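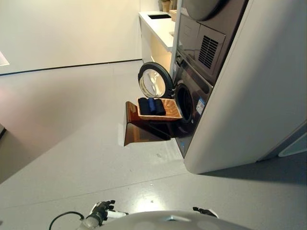

Session 6: Reading a Product Sheet (Laundry Unit)

Home | Syllabus | Handouts | Labs | Contact

Last updated 31st July

Bring the Halamon sheet with you. If you have lost it, the short version is that Halamon sells a two-handed household robot called the Edska, along with a subscription they call Laundry Service, and they would like you to think of the two as one thing. They are priced as two things.

1. What is being sold

The base robot is $3,895. The Laundry Service is another $974 a year. The fixture kit, which holds a tray at the washer door, is sold by a different company, Rustach, and appears on the Halamon sheet only as "recommended." In this trade "recommended" usually means that the demo was shot with it. Write down which of your household's existing objects the sheet assumes you will be replacing.

2. The task, as staged

Look at the washer setup before you read any claims. The door is already wide open. The garments are in three compact bundles, side by side in a shallow wooden tray, and the tray sits on an amber stand right at the drum opening. The floor between robot and machine is clear. Compare this with the floor in front of your own washer.

All of this is fair play. A stand at drum height is a good piece of engineering, and a tray with low sides is easier to reach into than a hamper. But the sheet says "does your laundry," and you should get into the habit of asking which part of laundry. Sorting, checking pockets and finding the other sock are all on page two, under "user preparation."

Note the colors too. Dark garments against a pale tray are about as kind to a vision system as clothing gets. Now think about a black sock in a dark drum, and about who goes in after it.

3. Terms to pin down

"Cycle." Halamon counts a cycle from first grasp to last release at the drum. Friesen, whose competing unit we cover next session, counts from the moment you speak to it until it stops moving. The two numbers cannot be put in the same table, although you will find them in the same table in at least one of your readings.

"Success." The sheet reports 1,777 garments loaded. It does not report garments attempted. Jirayu Thepsuriya wrote to ask in June and received a brochure.

"Hands-free." Refers to your hands. Somebody's hands made the bundles.

"Standard washer." Front-loading, door hinged on the left. Top-loader owners are directed to the dishwashing page.

4. Stacked machines

With the dryer directly above the washer, the second half of the job is at a very different height from the first. The sheet gives maximum reach with the arm empty. Find the figure for reach while holding a wet bath towel. Take your time.

5. Homework

Rewrite the first paragraph of the Halamon sheet so that every sentence could be checked by a person with a washer and a free afternoon. Keep the price in. Then work out what 31 loads would cost in the first year with the robot and the service, leaving out the Rustach kit, and once more with the kit at whatever price you can get them to quote. Show the arithmetic. Past students have left out the detergent, and so has Halamon.

Answers go in the box outside the lab, stapled. The stapler is yours to provide.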